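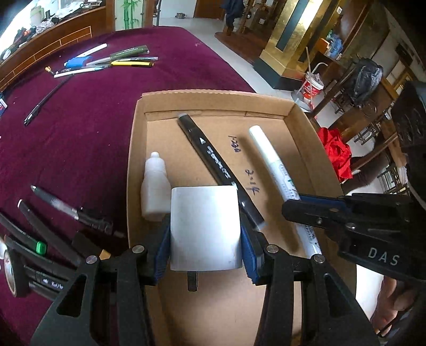

Clidberg-Bandeja: dados de manipulação com pinças de mão

Versão de May 1, 2023

O que há no pacote

O Clidberg-Bandeja reúne 3.217 demonstrações de pessoas arrumando miudezas numa bandeja rasa de papelão, com pinças de mão instrumentadas. Marcadores, canetas, um adaptador de tomada branco, um frasco conta-gotas: o inventário de qualquer gaveta que alguém prometeu organizar. A gravação original passava de 4.000 episódios. A diferença foi descartada na triagem, quase sempre por perda de rastreamento, às vezes por perda de paciência.

Cada episódio traz o vídeo da câmera montada na pinça, a trajetória em 6 graus de liberdade, a abertura dos dedos e uma instrução curta em português. Nos episódios com duas pinças, os fluxos vêm sincronizados e em pastas separadas.

Para que serve

O conjunto foi feito para testar o Flumside, nosso método de clonagem de comportamento com reponderação de contatos. A ideia é simples de enunciar e ingrata de ajustar: os trechos em que os dedos tocam o objeto pesam mais na função de perda do que o longo passeio até ele.

Resultado

Em 43 tarefas de avaliação, o Flumside superou a linha de base Zaidi em todas, menos 3. As três envolvem canetas pretas sobre outras canetas pretas, e não temos explicação melhor do que essa. O ganho se concentra em objetos rígidos de lados paralelos. Com objetos cilíndricos ele diminui, e com panos não medimos nada – deixamos esse prazer para a versão seguinte.

Limitações conhecidas

- O fundo não foi padronizado. Há toalha de mesa, móveis e gente passando, e um modelo preguiçoso aprende a reconhecer a toalha.
- Mãos e braços dos operadores aparecem em muitos episódios.
- Anotações à caneta no papelão não são rótulos. Já houve quem tentasse usá-las assim.
- O campo "sucesso" foi preenchido por quem operava a pinça, juiz em causa própria.

Divisão e licença

Treino e teste são separados por sessão de gravação. Embaralhar por episódio melhora bastante os números e não deve ser feito. Uso livre para pesquisa, com citação do Laboratório Brinbridge. Correções de anotação entram pelo rastreador de problemas do repositório, com o identificador do episódio no título.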